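Visit report: Druviner demonstration room, 2 Jan 2023

Druviner collects manipulation examples for a learning system under contract to Trundance. The visit lasted two hours. Silvan Gruber, who runs collection, took us through one full session and then the records.

An operator guides the arm through a short task from a written prompt, such as moving a piece of toy food to a plate. Each attempt is stored as one example, with the camera streams and the joint positions on a shared clock. The objects are shifted between attempts so that the system does not learn fixed positions. Gruber's target for the kitchen set is 2,000 accepted examples by March. The total stood at 1,805.

Arm and kitchen set, three views. 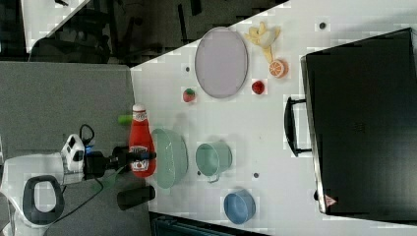
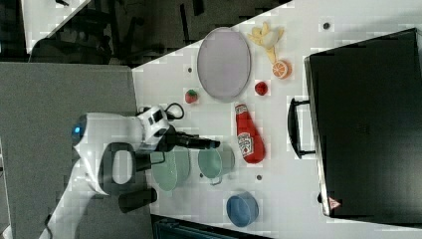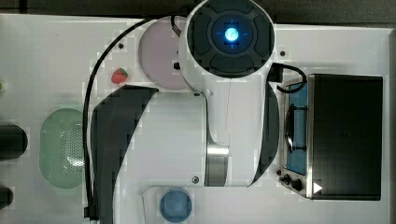
Rejected attempts are kept in a separate store with a reason code. The commonest code is a pause by the operator, followed by a lost grasp. Gruber trims pauses at the start and end of an example but leaves those in the middle alone - cutting them puts a jump in the joint record.

Prompts are reworded every 30 attempts. Olmedo, the second site, uses the same list but labels its files differently, and the Ornov conversion script still drops the operator field. We asked for a corrected version before any data is merged. Gruber will send it with a sample of rejected attempts, and we will check the clock offsets at our end.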